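Week 4 handout: Bread, mostly rye
Kitchen Basics II, Wednesday group

Read before class. Those who read it after class last time will remember the oven.

1. The starter

You each took home a jar. Feed it the night before with equal weights of rye flour and water, and leave it on the counter with the lid resting loosely on top. By morning it should be bubbly and smell like sour apples. If it smells like nail polish remover it is hungry, and you have neglected it -- feed it twice and apologize.

Åsmund Vik, who taught this course before me, kept a starter named Hermans that outlived two refrigerators. You are not required to name yours.

2. The dough

We use the Skandau loaf, a plain dark rye with a little wheat flour to keep it civil. For one tin:

394 g rye flour
60 g wheat flour
417 g lukewarm water
A heaped tablespoon of salt is too much. Use two level teaspoons.
Starter: a generous ladle, saving a spoonful for the jar

Stir until no dry flour is left. Do not knead it. Every term somebody kneads it, and every term that person spends the break at the sink with a scraper. Rye dough behaves like wet cement and should be treated like wet cement: tip it in, smooth the top with a damp spoon, walk away.

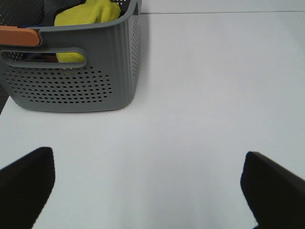 Cooling is where most good loaves are ruined. Take the bread out of the tin after ten minutes and get air to every side of it, or the bottom crust turns to flannel. A wire rack is best. Once the loaf is fully cold, it can go into something that breathes, lined with a clean towel. A gray plastic basket with small round holes in the front and side will do as well as the linen-lined wicker affair in the cookbooks, and you can rinse it. A sealed bag on the first day will not do.

Then wait. Rye is gummy inside until the next day, and cutting it warm proves only that you own a knife.

3. Oven notes

Start at 450 F for 15 minutes, then drop to 385 for about an hour. The Bonik oven by the window runs hot, so check early. The other one runs however it likes.

4. For next week

Bring one slice of your loaf, wrapped, with your name on it. Read the Pirkby crispbread recipe in the packet and work out what happens if you leave out the caraway. (Several of you already have opinions. Write them down.)

Aprons, please. Flour shows on black.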